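Audiovisual profesional | Salas y auditorios

2025-05-13 | Redacción

Mutik renueva el sonido de sus salas de formación

La firma Mutik ha completado la sustitución del sistema de sonido en las 11 salas de su centro de formación. La dirección técnica atendió a este medio para explicar los criterios del proyecto, adjudicado a la integradora Harries.

«El equipo anterior cumplía, pero la inteligibilidad en las últimas filas era insuficiente», señala la responsable del área. Las salas, de hasta 70 plazas, disponen ahora de altavoces de columna Tidlow y de microfonía de techo gestionada desde un único procesador.

Preguntada por los plazos, indica que la instalación se ejecutó en abril, sin suspender la actividad docente. «Se trabajó por plantas y cada sala se entregó calibrada». La garantía contratada es de cinco años.

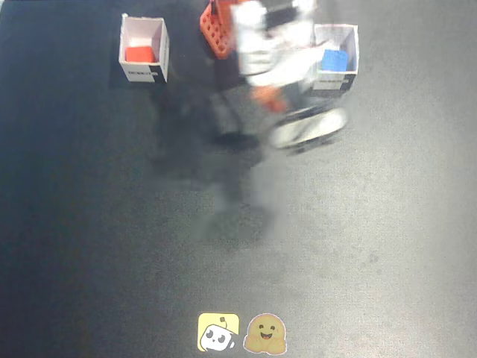

El mantenimiento ocupa un apartado propio en el contrato. Los receptores de solapa y sus accesorios se revisan en el taller del centro y cada juego tiene asignada una ficha. La responsable prevé extender el procedimiento a la sede de Ullolley.

Respecto a esa segunda fase, la entidad confirma que el estudio acústico está encargado y que el concurso se publicará con el expediente 2119.

Comentarios

tecnico_sala: ¿Se sabe si el procesador admite Dante o solo entradas analógicas?

Marga: Asistí a un curso allí en abril y desde el fondo se oía muy bien.

lector_av: Convendría publicar las mediciones de la sala grande.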